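Sun 1 December
By R. Alvarado, Stelell

4.2 Stem layout and sorting

Artificial flowers were chosen over cut ones so that the same stems could be handled over many sessions without wilting. All stock came from one supplier, Drito, and was stored at Rundska between sessions. Two kinds were used for the layouts considered in this section: a blue hydrangea with a broad, rounded head, and a red rose on a long stem with leaves below the bloom.

Stems were laid flat on a white table and sorted by kind into a plastic basket. No fixed spacing was set. Heads could touch and stems could cross, as they would when a bunch is put down on a bench and spread by hand. Figure 6 gives one such layout. The two upper hydrangeas lie with their heads in contact and their stems nearly parallel, so that the heads form one area of pale blue. Two of the roses cross near a bloom. Colour alone separates the kinds in this layout, but it does not separate one hydrangea from its neighbour.

We coded each layout for contact between heads and for crossing stems. The two were kept apart in the coding. A crossed stem can often be drawn out along its own length – a head in contact with another usually has to be lifted. Leaves were not coded as a separate case, although the rose leaves caught on other stems often enough in the August sessions to merit a note in the log. The full set holds 2516 layouts, recorded over 19 sessions. 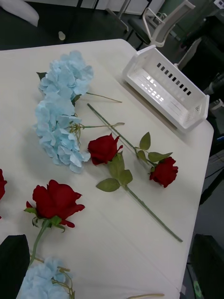

R. ALVARADO

Figure 6. Layout with three blue hydrangeas and four red roses. The white basket is near the far right.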